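Kinirano Tabletop Notes
Everyday things on a cloth-covered table: data card and readme

Welcome, and thank you for opening this file before the folders. I know how tempting it is to skip straight to the pictures, and I have done it myself more times than I would like to admit.
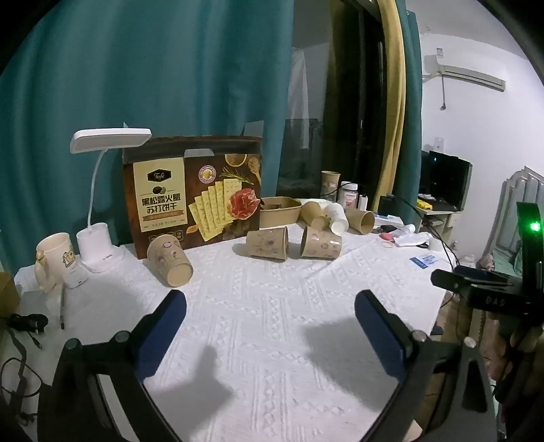

Kinirano began as a small wish to have a set of table pictures that look like the tables people live with. So many collections put one clean object on one clean surface, and after a while you start to miss the clutter: the mug that got left out, the cable that never found its drawer, the snack carton standing open because somebody means to come back to it. Paper cups tip over and stay tipped over. We wanted all of that, and we wanted it on a proper tablecloth!

What is in the set

There are 223 sessions, of which 141 have written notes to go with them. The rest have pictures only, and I am working through them in the evenings, usually with a cup of tea that ends up too close to the keyboard. Each session stays at one table from start to finish.

The things you will meet most often are paper cups (plain and patterned), mugs, food cartons, pens, desk lamps, cords and cardboard boxes. None of it was bought to look good together. The packaging carries whatever language it came with, and Chinese lettering turns up a good deal, so please keep your text tools set up for it.

About the cloth

I could go on about tablecloths for a long while, so I will try to be brief. The white one with the raised pattern of zigzags, braids and diamonds has been a favorite of mine from the beginning. A raised weave catches small shadows of its own, and those can confuse a program that expects a tabletop to be flat and even. If you are trying to find the outline of a pale object, expect the white cloth to give you a harder time than a bare table would. Anything pale and see-through is harder still, and I would look at those outlines by eye before trusting them.

How the notes are written

Notes are in plain English and name things the way you would if you were asking someone to pass them to you: "the brown cup on its side," "the mug with the yellow drawing," "the open cracker carton." We leave out brand names unless they are needed to tell two packages apart. Cups get one extra word, either upright or lying, and for a lying cup we say which way the base is turned when that is plain to see. Cords are noted as bundled or loose, and a cord that is partly bundled goes down as bundled. (Chaturvedi, the older naming list, called every cord a "wire." You may still find that word in the first 8 sessions, and I do mean to fix it.)

When one thing hides part of another, the note names both, with the nearer one first. A box showing only a corner still gets a mention.

Folders

The Zalludcombe folder holds the pictures and the Killdale folder holds the notes. File names match between the two, apart from the ending. Please keep them side by side, as the little loading script looks for both and gives a rather unfriendly message when it can't find one.

Known problems

Shadows are sometimes strong enough to look like dark objects. Lamps are marked lit or unlit, but 2 sessions have this the wrong way around and are listed in the errors file. Almost 8 percent of the notes use "cup" where "mug" would be better.

Using and sharing

You are welcome to use Kinirano for study, teaching or tinkering at home. If you pass it along, keep this readme with it. Corrections are very gladly received, even tiny ones about spelling, and the next round of fixes goes out in September.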